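Dokingate 家庭收纳用语语料 数据说明

版本 2,简体中文,纯文本

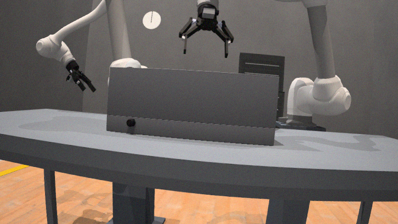

语料收集的是人们在谈论家中物品存放位置时使用的中文短句和短段落,例如东西放在哪一层、哪个抽屉该腾出来、换季的被子收到什么地方。文本来自书面投稿和整理后的口述,全部经过人工校对。它最初是为一本收纳类词典准备例句而建的,后来词典改了体例,例句只用掉一小部分,其余的整理成现在这个样子单独发布。

如果你只想尽快用起来,看“文件”和“字段”两节就够了。标注细则在后半部分。

一、内容范围

收录的句子要满足一个基本条件:句中至少出现一个物品和一个存放处所。“剪刀在书桌右手第二个抽屉里”可以收,“家里太乱了”不收。处所可以是家具(衣柜、五斗橱、床箱、鞋柜),可以是家具的一部分(隔板、搁板、顶柜、抽屉底),也可以是房间或者角落(阳台、门后、楼梯下面)。冰箱算处所,因为投稿里有大量关于冷藏室和冷冻室怎么分格的内容,去掉太可惜。汽车后备箱不算,办公室工位不算。

物品方面没有限制。药品、证件、钥匙三类出现得最多,其次是换季衣物和厨房干货。涉及现金和首饰存放的投稿一律没有收入,投稿人同意公开也不收。

语体分三种:口述、便条、说明。口述是录音转写后删去重复和语气停顿的文字,保留方言词。便条是写给家里人看的短句,常常没有主语,标点也随意,我们没有补。说明是比较完整的段落,多数是投稿人向别人介绍自己家里怎么收拾东西。

二、来源

口述部分在 Traltville 和 Prarnthorpe 两地的中文社区采集,参加者以老年人和带孩子的家庭为主。便条部分由投稿人自己抄录,不收原件照片。说明部分来自 Falcão 读者信箱的来稿,用稿前都取得了作者的书面许可。

采集从九月开始,先收便条,再收口述。中间有一段时间口述停了下来,原因是转写规则没有定好,“搁”“撂”“放”该不该统一,几个转写的人做法不一样。后来定为不统一,听到什么写什么,已经统一掉的部分重新听了一遍录音改回来。第一版里还能看到少量没改净的句子,第二版已经处理。

三、文件

notes.txt:便条,一行一条,无空行。
oral.txt:口述,一段一条,段间空一行。
guide.txt:说明,格式同上。
labels.tsv:标注,制表符分隔,首行为字段名。
places.tsv:处所词表,含异名和地区标记。
CHANGES.txt:修改记录。

所有文件为 UTF-8 编码,不带 BOM,换行符为 LF。用 Windows 自带的表格软件直接双击打开 labels.tsv 可能会乱码,请从软件的导入菜单里选择编码。

条目编号从 501 开始,低于 501 的编号是试采阶段用的,试采文本没有发布。编号中间有跳号,跳掉的是投稿人后来要求撤回的条目。撤回的编号不再分配给别的文本,请不要自己重新编号,否则和后续版本对不上。

四、字段

labels.tsv 共 11 列,按顺序如下:

id:条目编号。
file:所在文件名。
style:语体,取值为口述、便条、说明。
region:采集地,便条留空。
item:物品词,原文照录。
item_norm:物品的规范名。
place:处所词,原文照录。
place_norm:处所的规范名,对应 places.tsv。
relation:物品和处所的位置关系。
reason:句中是否说明了为什么放在那里,取值为 0 或 1。
remark:校对备注,多数为空。

一条文本里有多个物品时拆成多行,id 相同。“户口本和房本都在大衣柜最上头那层”占两行,item 分别是户口本和房本,其余字段一样。如果物品是笼统的说法,比如“零碎”“杂七杂八的”,item_norm 填“杂物”。

relation 的取值有:里、上、下、后、旁、之间、不明。“不明”用在只说“搁柜子那儿”一类句子上。标注时不猜,哪怕按常理只能是里面,原文没说就填不明。有使用者来信建议改成推断值,我们没有采纳,需要推断值的可以自己加一列。

五、处所词的处理

同一种家具各地叫法差别很大,处所词花的时间也最多。五斗橱、五斗柜、五屉柜归为一个规范名。大衣柜、大衣橱、立柜归为另一个。“炕琴”单列,只有少数几条,来源都是口述。“碗架子”有人指墙上的搁架,有人指带门的碗柜,只能按上下文分,分不开的在 remark 里写“碗架两可”。

“抽屉”还有抽斗、抽抽、屉子、拉屉几种说法,都归到抽屉。带前缀的,如“底抽”“床抽”,规范名分别是底层抽屉和床下抽屉。“柜肚”比较麻烦,有的地方指柜子下半截带门的部分,有的地方指抽屉下面那块够不着的空当。后一种意思在口述里出现过好几次,内容都是东西从抽屉后面掉下去了,找的时候要把整个抽屉抽出来。我们把它单独设了一个规范名,叫“屉下空处”。

“箱”和“柜”的界线没有强行划。原文说箱就归箱,说柜就归柜,只有“冰箱”“冰柜”按电器处理。樟木箱、皮箱、纸箱各有规范名,不合并。

房间名里,“小屋”“里屋”“北屋”保留原词,不换算成次卧或书房。一个词在不同人家里指的房间不一样,换算了反而误导。

六、标注和校对

每条文本由 2 人各标一遍,不一致的交第三人裁定。裁定结果直接写入正式文件,两份原始标注不发布。分歧主要集中在 relation 一列的“上”和“里”:放在搁板上的东西,有的人说“在柜子里”,有的人说“在搁板上”,标注时以句中处所词为准。处所词是柜子就标里,处所词是搁板就标上。

reason 一列分歧也不少。“药放高处,别让孩子够着”标 1,没有异议。“针线盒还放原来那地方”标 0。“放门口方便”标 1,虽然只有“方便”两个字。“一直就放那儿”讨论过几次,最后标 0。

校对只改明显的错字,不改病句。便条里的别字如果不影响理解就留着,在 remark 里注明正字。“抽屉”写成“抽替”的有好几条,都没有改。

七、隐私

姓名、电话、门牌号和具体到楼栋的地址都已删去,删去处用“某”代替。家里人的称呼保留,如“你爸”“老二”“姥姥”。药名保留通用类别,如“降压药”“眼药水”,具体品名换成类别名。

投稿人可以随时要求撤回,撤回后的条目在下一版中删除。已经下载旧版的使用者,请在更新时一并删掉对应编号,编号列在 CHANGES.txt 末尾。

八、适合和不适合的用途

可以用来做词典例句、方位词教学、对外汉语的阅读材料,也可以用来研究处所词的地区差异。做过一次课堂试用,10 条便条配一张户型图,让学生把东西标到图上,难度适中,“柜肚”和“炕琴”需要事先讲。

不适合拿来统计中国家庭的收纳习惯。投稿人是自愿参加的,本来就比一般人更爱收拾,或者更爱谈论收拾。口述只采了两个地方,参加者的籍贯也没有做过平衡。药品和证件出现得多,和我们征稿时举的例子有关系,不能当作它们在家中物品里所占比例的依据。

不适合评测语音识别,录音没有随文本发布,今后也没有发布的打算。

九、已知问题

guide.txt 里有几段很长,一段中出现十几个物品,拆行以后读起来很散,建议回到原文对照。

places.tsv 的地区标记是按投稿人自报的籍贯填的,有人在几个地方住过,自报时只填了一个。

“上头”“顶上”“高头”在 relation 里统一标上,但“柜子上头”有时候指柜内最上一层。发现了一批标错的,第二版改过,可能还有漏的。

季节用语没有单独标注。需要找换季内容的,可以检索“换季”“收起来”“拿出来晒”。

十、许可和引用

文本可用于非商业的教学和研究,转载时保留条目编号。说明部分的版权归各位作者,整段引用请注明“Falcão 读者信箱来稿”。places.tsv 可以自由使用,不需要注明出处。

引用时写:Dokingate 家庭收纳用语语料,版本 2。

发现错误请把条目编号、原文和修改意见一起发来,只发编号也可以,但处理会慢一些。新的处所词尤其欢迎,请写明是哪里的说法,以及指的是哪一种家具或者哪个位置。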